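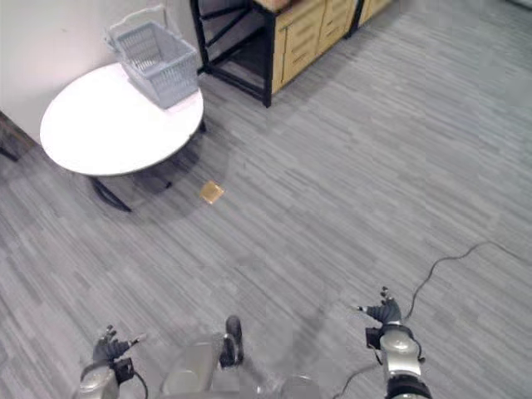 Figure 3. Light grey hand basket with perforated sides and a raised carrying handle.

4.2 Basket use and the purchase of loose vegetables

The container a shopper picks up on entering a store sets a limit on what can be carried, and it may also set a rough idea of how much is enough. Earlier sections dealt with trolley users only. This section covers hand baskets, which made up the larger share of short visits at both the Tautahi and Korkel stores in Astedley.

Till records were drawn for May. After removal of staff purchases and refunds, 2,626 visits contained at least one loose vegetable sold by weight. Households enrolled in the Flamel panel accounted for a small part of these, and the 149 households that completed both the entry and exit forms are used wherever household size is needed. Container type was recorded at the till by the cashier pressing one of two keys. The key press was missed more often in the late afternoon, when queues were longer, and those visits are treated as missing. No attempt was made to fill them in from the number of items sold.

Basket users bought fewer kinds of vegetable per visit than trolley users, as expected. The weight bought of each kind differed much less. Beans, carrots and small tomatoes were bought in nearly the same amounts by both groups, while cabbage, pumpkin and large bags of potatoes were almost absent from basket visits. The handle load is the likely cause for the last of these, but the forms did not ask about it directly and the result should be read with that in mind.

Two features of the basket were examined further. The first was depth. Both stores used a single depth throughout the study, so the comparison rests on older records from Korkel, kept before the shallow baskets were withdrawn. These records give weights to the nearest 50 grams only. The second feature was where the baskets were stacked. At Tautahi they stood inside the door and again beside the dairy case. Visits that began without a basket and ended with one could not be told apart from the rest, which weakens any claim about the second stack.

4.3 Order and angle of display 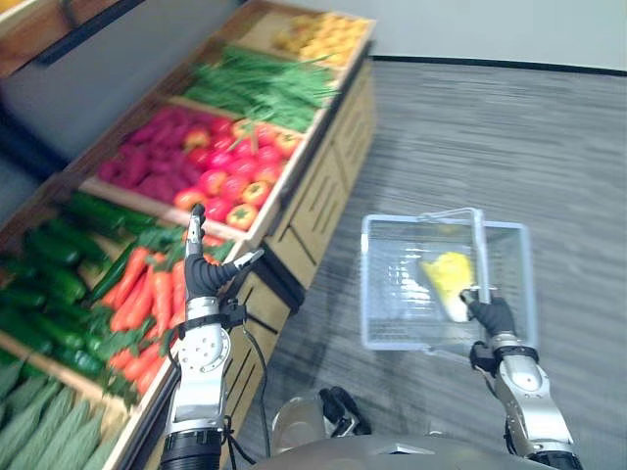

Figure 4. Angled stand with open compartments and wooden dividers; one kind of produce fills the compartment of long green beans.

Stands with a slope toward the shopper are common in small stores, mainly for the view they give of the back row. The slope also means that thin or round goods move forward as stock is taken. Bean compartments need a front lip high enough to hold a loose heap, and round goods need a shallower fill than the same volume of roots. Staff at Korkel were asked to keep each compartment between half and three-quarters full, and to face up the stand before opening and again at midday.

Order along the stand was changed every second week. In the first layout, neighbouring compartments were chosen for strong colour contrast (green next to red, red next to orange). In the second, vegetables were grouped by how they are usually cooked. Prices and labels stayed the same in both. A third layout, by price, was planned and then dropped when the supply of beans became uneven.

Sales of green beans rose under the contrast layout at Korkel and did not change at Tautahi. Carrots showed no effect of order at either store. Beets sold slightly better in the cooking layout - mostly on visits that also included onions - although the number of such visits was 191, too few to split further by household size. Sales were low for all loose vegetables in the last layout period, and a control for total store visits removes most of that drop. 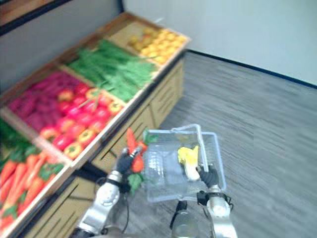 How was the amount taken from each compartment measured when shoppers put items back?
Only the weight at the till was used, so items picked up and returned do not enter the totals.

Waste was weighed at closing and entered by kind. Trimmings from cabbage and beet tops were kept apart from spoiled goods at Tautahi but were combined at Korkel, and waste is therefore compared within each store only. The effect of layout on waste is taken up in Section 4.5 along with the cost of restocking.

Contact the study office | Copyright the authors | Back to top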